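Zesunard help desk — ticket thread
Subject: Two-handed container episodes rejected, reason code 16
Status: open
Opened: August 25, 2020
Site: Dirkusthorpe
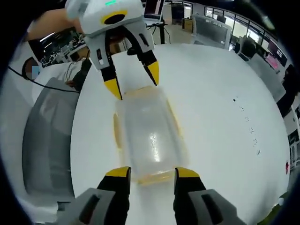

Of the 60 episodes we uploaded from the round table, 20 came back rejected. Code 16 is listed in the guide as "object not held at both ends." I watched all 20 before writing this. In 15 of them the container is plainly held at both ends. The other five I'll give you, the far gripper was sloppy.

So I don't think this is an operator problem, whatever the auto-reply says. The auto-reply told us to clean the lens and re-record. We cleaned the lens. We recorded again. Same code.

What we run: two hand-held grippers, yellow fingertips, clear plastic container, white table. Software is the Asenus uploader, current version, default settings.

Reply from support:
Thanks for the report. Please recalibrate finger width on both grippers and confirm the clocks match. A mismatch between devices can cause code 16.

Customer:
Done, both. Clocks match. Finger width reads the same before and after, so I doubt it was ever off. Resubmitted the 15 good episodes and got 15 rejections.

Reply from support:
Could you repeat the task with a different container? Anything that isn't see-through.

Customer:
Used a solid blue one. Every episode passed, same table and same people. The obvious reading is that your checker can't find the edge of clear plastic, especially with glare down the middle of it. If that's a known limit, it should be in the guide. It isn't in my copy.

Reply from support:
We've passed this to the Salinas team. In the meantime we suggest using opaque containers.

Customer:
That gets us a green check mark and a data set with no clear containers in it. Then somebody trains on it and wonders why the arm fumbles the clear ones. I'm not closing the ticket on that basis.

Two questions I'd like answered by a person:
Are the rejected episodes deleted, or held somewhere we can get them back?
Can code 16 be switched to a warning for our site — and if so, who does it?

Reply from support:
Rejected episodes are held until the end of September. The warning setting needs approval from Salinas. Request sent.

Customer:
Fine. Leave it open. We'll keep recording with the clear container and mark those uploads "hold."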